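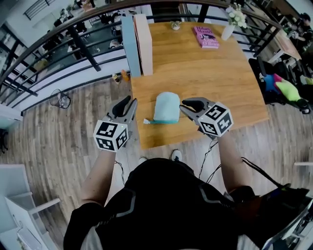 Figure 1. Folded blue cloth on the mezzanine table, with the book and vase to the right.

Folding and Clearing at a Shared Table: Project Report
Raelene Rewi
Advisor: Noeline Sutcliffe

1. Purpose

The project looked at how a shared table on the Fastthorpe mezzanine can be used for folding cloths without first being cleared. The table serves several uses during the day. Objects are left on it between uses, and the person folding has to work in whatever space remains. The question was whether the order of folds affects how much table is needed.

2. Site

The mezzanine has a wood-plank floor and a black metal railing with a wooden top rail. The railing is open, and work on the lower floor continues during sessions. The table top is light wood. A black office chair stands at its right side, and a second wooden desk is beyond that. The second desk stayed in normal use throughout and was outside the study.

Objects on the table were treated as fixed. In Figure 1 these include two upright panels at the back left, one pale blue-gray and one light pink, a copy of "The Giant, O'Brien" by Hilary Mantel, and a white vase of pale green and white flowers. The near center is the working area.

3. Method

Two fold orders were compared. In the Randerer order, the cloth is halved along its length first and then brought toward the person. In the McPhee order, the far edge is brought in first and the sides follow. Both names are ours and come from the rooms where the orders were first tried.

Each order was used in 11 sessions in January. A session covered five cloths, folded one after another by the same person, standing at the near edge. A fold was rejected if a corner showed past the edge below it or if any fixed object had been touched. Rejected folds were opened fully and repeated. Finished cloths went to the Follik shelf downstairs at the end of the session.

4. Results

The McPhee order needed less width. The cloth is already short when the sides are brought in, and the hands stay over the near half of the table. With the Randerer order the first fold reaches well back, and the upright panels were touched in three sessions. The book was touched once, under the same order. The vase was not touched.

Corner errors went the other way. The Randerer order gave flatter stacks, and the McPhee order left a loose rounded edge on the thicker cloths. Pressing the edge with the side of the hand before the last fold corrected most of these. Time per session was roughly equal and is not reported further.

5. Limits

One table height was used. Cloth size was not controlled beyond excluding anything wider than the table. Sessions late in the afternoon had poorer light at the near edge, and some corner errors may have been missed.

6. Next step

Repeat the McPhee order with the upright panels moved to the right side, and record corner errors separately for thick and thin cloths.

Comments (3)

tessel_k
Did you try turning the cloth 90 degrees before the first fold? On a narrow table that usually saves the reach.

R. Rewi
Not in these sessions. Turning was counted as a repeat, so it was left out of both orders. I can add it to the next round.

mopboard
Section 3 should say if the cloths were ironed. It makes a big difference to the corners.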